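Fixing a Gripper That Closes Out of Step After a Drop

Applies to: Tokley two-finger hand-held grippers, all pad types

A dropped gripper often looks fine and still records bad data. The usual fault is a jaw offset. One finger reaches the object before the other, the object tips or slides, and the width reading no longer matches the real gap between the pads. At Skilska we lost most of a July batch this way. Of 2,228 recorded grasps, 159 had to be thrown out, and all of them came from one unit that had been knocked off a table and put straight back to work.

You need a 2 mm hex key, a feeler gauge, a soft cloth, and a stiff carton you don't mind creasing. Allow 20 minutes.

Step 1. Stop recording and mark the last good file

Do this before touching the tool. If you don't know when it was dropped, go back through the width log and look for the first grasp where the closed reading is above zero. Everything after that goes in a separate folder.

Step 2. Check the zero

Close the jaws with nothing between them and hold for a few seconds. The reading should settle at 0.0. If it settles anywhere else, write the number down. Don't press the zero button yet - it will hide a bent finger.

Step 3. Check the pads

Wipe both pads and look along them from the side. A pad that has lifted at one corner gives the same symptoms as a bent finger and takes much less work to fix. Press it down. If it lifts again, replace it.

Step 4. Do a carton test

Stand a long, light carton on end and close on it slowly, near the middle. Both pads should touch at the same moment. Lift it a little way and hold. Repeat six times, turning the carton between tries. Thin cardboard is good for this because it shows uneven pressure as a dent on one side.
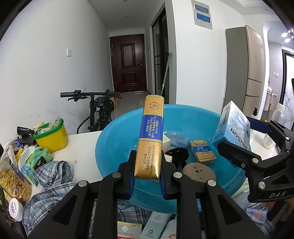
Can I use a metal block for the test instead of a carton?

A metal block will hold steady even when the jaws are out of line, so it tends to pass a unit that should fail. Use it for checking the width reading and use cardboard for checking the alignment.

Step 5. Reset the finger

If one pad touches early, loosen the two screws at the base of that finger by half a turn. Close the jaws gently so the pads line themselves up, then tighten the screws a little at a time, going back and forth between them. Slide the thinnest feeler along the closed pads. It should not go in anywhere.

Step 6. Zero and repeat

Now press the zero button with the jaws closed. Run Steps 2 and 4 again. If the offset comes back within a few grasps, the slide rail is bent and the unit has to go in for repair. Do not shim it. We tried that with strips of tape and the reading drifted all afternoon.

A note on safety: keep your free hand away from the finger bases while the screws are loose. The return spring can snap the jaws open, and the edge of the carriage is sharp enough to cut.

Write the drop and the offset from Step 2 on the unit's card, even if the repair took only a minute.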